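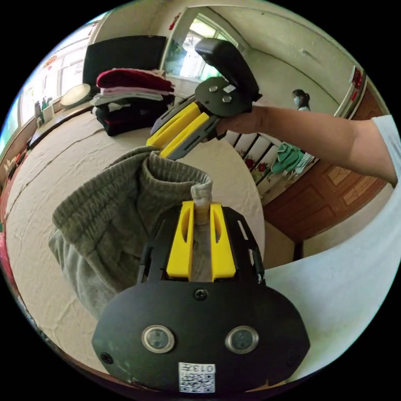 Efe Yusuf wants to know why a document about folding trackie daks needs a version number, and whether I've considered gardening.

Fair cop. The version number is 2, the date on the front is 8/19/19, and it's called the Manammont Handling Rules, after the street where I wrote most of it at the kitchen table. Version one came out in June and had a whole paragraph on my feelings about drawstrings. That's gone.

What's left is the stuff people doing demonstrations with hand-held grippers kept asking me. Take waistbands. Rule 4 says you grip the band before you grip the leg, and if you miss, you open the fingers fully and start the approach again. You don't nudge. You especially don't sneak your free hand in to help, a habit I had to be told about by someone going through my own recordings from the Pullico job. All 1,654 of them. I've apologised.
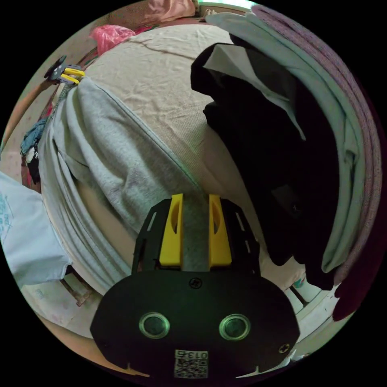
So do both grippers have to let go at the same time? Only when the garment is lying flat; if any of it is hanging, one side holds until the other has finished its move.

That one took longer to agree on than the rest put together. The Gisitz crowd wanted a fixed pause between releases, which is tidy on paper and makes everybody fold like they're waiting for a bus. Kratochvíl's old guideline left it to "operator judgement", meaning whatever you felt like after lunch. I've gone with the hanging test. You can check it by looking, and you can argue about it afterwards without getting out a stopwatch.

Then there's Rule 11, on tidying up, which I fully expect to be ignored. 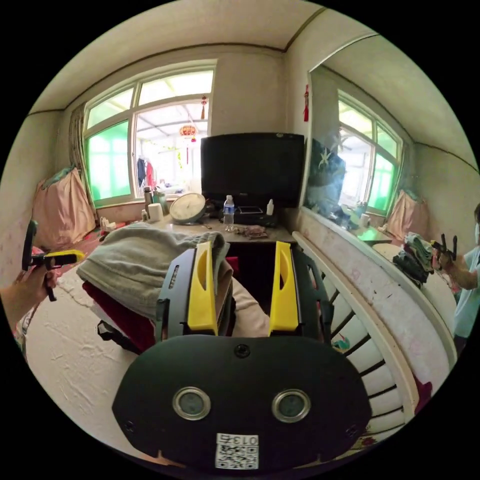
It says you leave the room how people live in it. Clear the bit you need to fold on, move anything that could get snagged or knocked over, and otherwise keep your mitts off. I've watched grown adults straighten a doona for ten minutes and colour-sort somebody else's jumpers before making a single fold. Lovely for the owner, useless for the rest of us.

Still to write: socks. I've started that section twice and it keeps turning into a complaint.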